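About the Dakside Robotics Club

Dakside Robotics Club is a student club for people who want to work on robot arms. We are part of Dakside Technical College, and we meet in room 14 on the lower level of the engineering building, next to the machine shop. The club is open to students in any program. Most members study engineering or computing, but we have also had members from nursing, graphic design and the culinary program.

How the club started

The club began as an evening class. Boris Beneš taught an introduction to industrial robots for two years, and at the end of the second year a group of students asked if they could keep using the lab after the course was over. The college agreed on the condition that a staff member stayed in the building while the arm was powered. Boris took that on and is still our faculty adviser. Marion Rutherford joined later to teach the programming side and now runs the beginner sessions.

In the first year the club did small exercises, such as stacking blocks and drawing on paper with a marker. Members got bored with those by spring and we moved to bin picking, which has been our main subject ever since.

What we work on

Bin picking means getting a robot arm to take loose objects out of a container, one at a time, without being told in advance where each one is. It is a common job in warehouses and factories and it is still hard to do well. Objects lean on each other, slide into corners, or lie against a wall where the gripper has no room to open.

Our project is called Jugah. It started as the name of a folder on the lab computer and stuck. Jugah is the software that looks at the bin, picks a target, plans a path for the arm and decides what to do when a grasp fails. All of it is written by students. The oldest parts are not pretty, and each new group rewrites something.

The current group is split into three teams. The vision team works on finding the objects. The motion team works on getting the arm into the bin and out again without touching the walls. The hardware team looks after the gripper, the cables, the bin and everything that holds the bin in place. New members try each team before choosing one, and changing teams later is fine.

The Vundora Cup

Each June we enter the Vundora Cup, a picking contest for college and school clubs in our region. Each club brings its own arm and gripper. The judges bring a set of objects the clubs have not seen before. A run lasts 14 minutes and the objects are put back in a new arrangement before the next one. Points are given for each object removed and set down cleanly, and taken away for drops and for contact with the bin.

We have entered four times. Our best result is second place, with a total of 80 points. The year before that we finished last after a cable caught on the bin wall in the opening run and pulled out of its connector. The hardware team redid the cable routing over the following term, and a cable check is now part of the start-up list.

Practice logs

Every attempt made in the lab is logged, including the bad ones. A log entry gives the object, the grasp the software chose, the result and a short note from whoever was at the controls. The log for the current version of Jugah holds 2561 attempts. Members use it to compare changes, and Marion uses it in the beginner sessions to show what a failed grasp looks like in the data.

We try to keep the practice objects mixed: tall ones, flat ones, round ones, and a few in the corners. The bin stays clamped to the table during a session, and its position is checked before the first run.
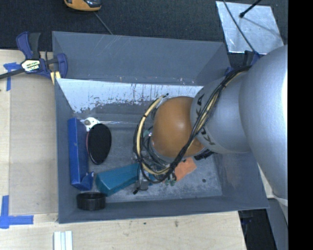 Corners came up again at our last open evening, where a visitor named Jesus asked why we didn't simply use a bin with sloping sides so that everything would roll to the middle. He said his own school's club had tried it and their scores went up in practice, then fell at the contest, where the bin was a different shape. Our motion team has decided to keep practicing with objects against the walls. The vision team would like to try a second bin next term and compare the two.

What members learn

You do not need to know how to program when you join. The beginner sessions cover safe use of the arm, moving it by hand control, reading the log and making small changes to the code. After that, most learning happens on the job. Members on the hardware team also get training in the machine shop, which is required before they can make gripper parts.

Students in the automation program can count one term of club work as their project credit. This has to be arranged with Boris before the term begins.

Safety

No one works on the arm alone. One person runs it and a second person stands at the stop button. Hands stay out of the bin while the arm has power. Long hair is tied back and loose sleeves are rolled up. Members who skip these rules are asked to sit out the rest of the session, and this applies to the adviser too.

Costs and support

Membership is free. The college pays for the room and the upkeep of the arm. The student activities fund gives us 500 dollars a year, most of which goes to gripper parts, cable ties, tape and travel to the Cup. We also accept used objects for the practice bin. Small household items are best, nothing made of glass and nothing with a sharp edge.

Visiting and joining

Sessions start at 5 p.m. during term. Visitors are welcome to watch from behind the yellow line, and school groups can arrange a visit through the engineering office. To join, come to a beginner session and sign the safety form. Students under 18 need a parent's signature as well. Forms are kept in the tray outside room 14.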